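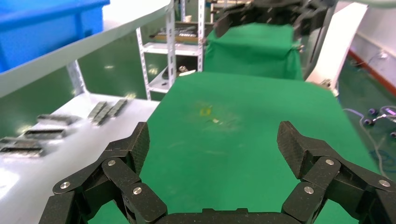 *Page last changed: Sunday, March 17, 2019*

# Cendo Lockyer dash cam: fourteen months in and still my favorite thing in the car

I bought the Lockyer because my old dash cam died in a heat wave and I needed a replacement before a long drive. I figured it would do the job and I'd forget it was there. Instead I've ended up recommending it to pretty much everyone who gets in the passenger seat (sorry, everyone), so I might as well write it all down in one place.

The short version: it's a front-and-rear kit with a small screen, built-in GPS, Wi-Fi for pulling clips to your phone, and a parking mode that works. I paid full price for mine and I'd do it again.

## Getting it in

The front unit sits behind the mirror on a sticky mount, and the camera slides off the mount with a little sideways push. I love this! My last one had a suction cup that let go every time the temperature dropped, usually at night, usually with a thump I could hear from the bedroom window.

The rear camera cable is the long part of the job. It's plenty long for my wagon, with enough left over that I had to coil some behind the cargo trim. If you've never tucked a cable into a headliner before, the flat plastic pry tool in the box is good enough, and the only place I had to slow down was the rubber boot between the body and the tailgate. A bit of dish soap on the connector got it through.

Cendo includes a plug for the 12-volt socket. For parking mode you want the hardwire kit, sold separately, with two fuse taps and a ground ring. **Check which of your fuses stay live with the key out before you buy.** My car needed the low-profile taps and the kit comes with the regular ones, so that was a second trip to the parts store.

## The picture it records

Daytime video is lovely. Plates are readable on the car ahead at normal following distance, and on cars coming the other way if they aren't moving too fast. Colors are a touch warm. It handles coming out of a tunnel very well, with only a blink of white before it settles down.

Night is where the old one fell apart, and the Lockyer is so much better that I sat in the driveway replaying clips the first evening. Streetlights don't smear, and oncoming headlights bloom a little but don't wipe out the whole road. Plates at night are still hit or miss. The rear camera is a step behind the front one and gets grainy on unlit roads, though I can always tell what kind of car is back there.

## Using it day to day

It starts when the car starts. There's a chime (you can turn it down, and you'll want to), then the screen goes dark after a minute and you're left alone. The buttons are real buttons, in a row along the bottom, and the one that locks a clip is bigger than the rest so you can find it by feel. That's the sort of thing I get silly and happy about.

The app is decent. Connecting takes longer than I'd like, and on my phone I have to tell it every single time that yes, I do want to stay on a network with no internet. Once you're in, clips are sorted by date with locked ones on their own tab, and you can trim before downloading.

Voice control is there too. It understands "lock the video" nearly always, "take a picture" most of the time, and once it took a photo in response to a podcast.

## Parking mode

My counter shows 2,327 saved parking events, the vast majority of them from a stretch when I left the sensitivity on high and parked beside a bus stop. On medium it settled down right away, and on low it slept through me shutting the tailgate. Medium is the one.
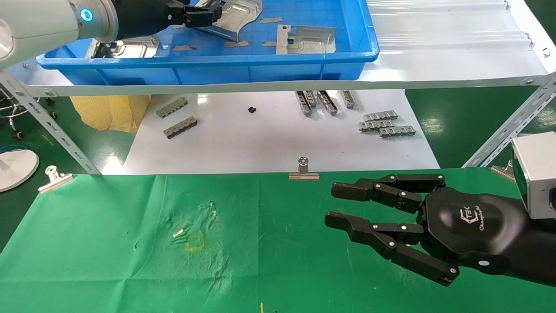 Over on the Flultgate owners' board, one of the regulars, Jurkent, wrote that medium was still too jumpy for a car parked on the street, and that switching from motion detection to impact only had fixed it and kept the battery happier besides. I tried it for a week and I agree, at least for street parking. In a garage I still like motion detection. Jurkent also suggested raising the low-voltage cutoff one step above the default in winter, and I've left mine there ever since.

## Things I'd change

- The memory card slot faces the windshield, so you have to slide the whole unit off the mount to swap cards.
- Speed is stamped on the video by default. You can turn it off, but the setting is under "Display" when I'd have looked under "Recording."
- Firmware updates reset the clock to the wrong time zone. I've done 3 and it happened with every one.
- The hardwire kit should be in the box at this price.

## Cards and heat

Get a high-endurance card. I started with an ordinary one I had in a drawer and the camera began nagging me about write errors in May. The replacement has been perfect.

As for heat, which killed my last camera, the Lockyer has been through a full summer of black-asphalt parking lots and hasn't shut down once. The adhesive pad did get soft and the front unit sagged by a hair, so I cleaned the glass with alcohol and put on the spare pad from the box. It's been solid since then. If you lose the spare, any automotive-grade double-sided foam tape cut to size will hold it fine.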